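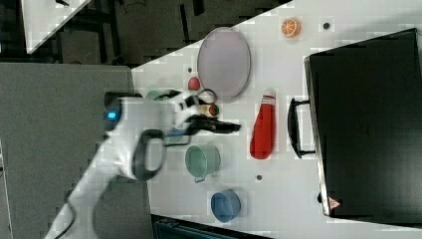 Dandthorpe Glass and Print Studio | Press and Public Information

FOR IMMEDIATE RELEASE
October 3, 2025

Dandthorpe Studio Opens Second Workshop and Introduces the Risa Line of Lamps

DANDTHORPE – The Dandthorpe Glass and Print Studio announced today that its second workshop, located in the former seed warehouse on Roltard Street, is open and in full use. The building adds 3026 square feet of working space to the studio's original premises and will house kiln work, screen printing, and the finishing of all lighting products.

Work on the building began in July. The studio kept the original brick walls and loading door, replaced the wiring, and installed a new ventilation system for the kiln room. Screen printing, which had shared a room with packing and shipping, now has its own darkroom and washout area.

The first products to be made entirely at Roltard Street belong to the Risa line, a group of 10 table and wall lamps in fused glass. Each lamp is cut, fired, and assembled by hand. Shades are offered in amber, smoke, sea green, and clear, and the bases are turned from ash or walnut. Replacement shades will be sold separately so that owners may change a color or repair a broken piece without buying a new lamp.

The studio will also release Athumani, a set of screen prints based on river charts and tide tables. The prints will be issued in a single edition of 111, numbered and signed, on heavy cotton paper. Orders placed before the edition is complete will be filled in the order received. Framing is available at additional cost.

"The new workshop allows us to design, test, and build a piece in the same place," the studio said in a statement. "Customers who have waited on custom orders will see shorter lead times, and we will be able to accept larger commissions from architects and public buildings."

The original workshop on Mill Lane will remain open. It will continue to hold the gallery, the retail counter, and the studio's archive of 1060 drawings and pattern sheets. The archive may be viewed by appointment. Students and researchers are not charged a fee.

Evening classes in glass cutting and basic screen printing will resume at Mill Lane after the winter holidays. Class size is limited, and registration will be taken at the retail counter or by mail. Materials are included in the cost of each class.

Wholesale buyers may request the current price list and color samples from the sales office. Members of the press who wish to tour the Roltard Street workshop should contact the press office in advance. Closed shoes are required in all work areas.

Press contact: Press Office, Dandthorpe Glass and Print Studio, Mill Lane, Dandthorpe

###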